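My fake flower problem, part two

So I finally sat down with the big box of artificial flowers. If you read my post from May you know the box I mean, the one that lived on top of the wardrobe and shed little leaves on me every time I reached for a sweater. It came down last week and it has been all over the dining table ever since, and we've been eating dinner on the couch with plates on our knees.

I started out thinking I'd just sort it. Blues in one pile, whites in another, greenery in a third, done by lunch. Ha! What happened is that I pulled out one stem, thought ooh, that would look nice in the gray jug, went to get the gray jug, and lost the whole morning. The jug was too wide at the neck, by the way. Everything flopped outward like it was trying to get away from itself. If you have a wide-necked jug, save it for lemonade.

I should say up front that I like fake flowers. I know some people think they're tacky, and my cousin Homa Farahani is one of them (hi Homa, I know you read these). She gave me a very patient speech once about how a single real daisy in a glass is worth more than a whole bucket of silk ones. Maybe so! But I have a north-facing dining room and a cat who eats anything that was ever alive, so Homa can keep her daisy.

Most of my stash came from Ghoneim, the little home store out past the tire place, back when they were clearing out the whole back wall. I went in for a shower curtain. I came out with 13 stems and no shower curtain. Then a few more arrived in an order from Rurkeo, and those were a mixed bag. The blooms were lovely, the stems were that very bright green that never grew in any garden, and a couple of the leaves had been folded flat in the package and stayed folded no matter what I did.

OK, so the colors. I wanted something pale for the table this fall. Everyone goes orange and burgundy in October, and I love that at other people's houses, but my dining room is dark enough already. Pale blue was where I landed. Big fluffy light blue peonies, then white roses, the kind with a little blue at the edges of the petals, and maybe one blush something so the whole thing doesn't look like a baby shower. My neighbor Brian Mbwambo came by to return our ladder and said it looked like a wedding cake. I decided to take that as a yes.

Before you arrange anything, lay it all out flat. I used to just start jamming stems in and hoping, and I always ended up with the biggest flower dead center and everything else hiding behind it. Now I spread the blooms on the table and push them around for a while with a cup of coffee. You get to see which ones like each other. Peonies with all those crinkly petals take up so much room that two next to each other can swallow a rosebud whole, so I keep a leaf or a bud between them.

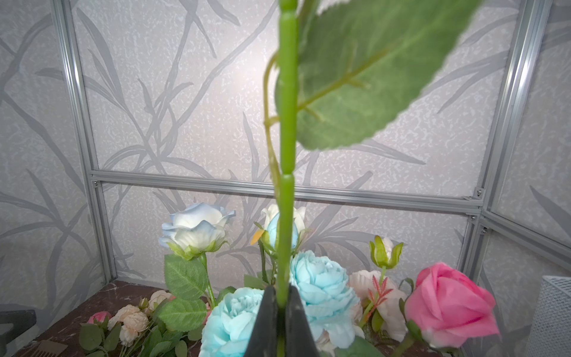 The other thing is stems, and this is where I wasted the most time. Plastic stems come in every length except the one you need. I used to cut them right away with the kitchen scissors, which ruined the scissors and left me with a bunch of stubby roses that are only good for a teacup. Now I bend first. If it has a wire inside, you can fold the bottom up a couple of inches, try it in the vase, and fold it again if it's wrong. Only when I'm totally happy do I get the wire cutters out. Some of the stems are made in sections and will pull apart if you wiggle them - check for that before you cut anything, because a stem that comes apart can go back together later, and mine have been in and out of four different vases by now.

Leaves next. Pull them out from the stem, then curve each one down a tiny bit with your thumb. They come out of the bag stuck up like rabbit ears and it makes even a nice flower look cheap. The big serrated ones hold a curve pretty well. The skinny curly tendrils I mostly leave alone. I've tried winding them around a pencil and they just spring back and look offended.

For dust I tried three things. A dry paintbrush was fine for the open roses. The hair dryer on cool was great for the peonies, although do it outside, I did it in the kitchen and then I had to do the kitchen. The salt-in-a-bag trick that everyone swears by got salt in every single petal and I was still finding it on the placemats days later. Faustino Hinojosa, who left a comment on the last post, said to use cornmeal instead. Faustino, I haven't been brave enough.

The vase I ended up with is a straight white one with a narrow top that had been holding wooden spoons. The spoons are now in the gray jug and look great, so that's one thing the jug is good for. I stuffed some crumpled brown paper in the bottom to hold the stems up and it worked better than the green foam, which crumbles and gets under my nails.

I still have a heap of leftovers. The yellowish leaves don't go with anything and there's a purple thing that I think is meant to be a thistle. If anybody local wants them, leave me a comment and I'll put them in a bag on the porch.

Next up is the hall shelf, which has a bowl of keys on it and not one of those keys opens anything in this house.

Posted 10/02/2024 in Around the House
3 comments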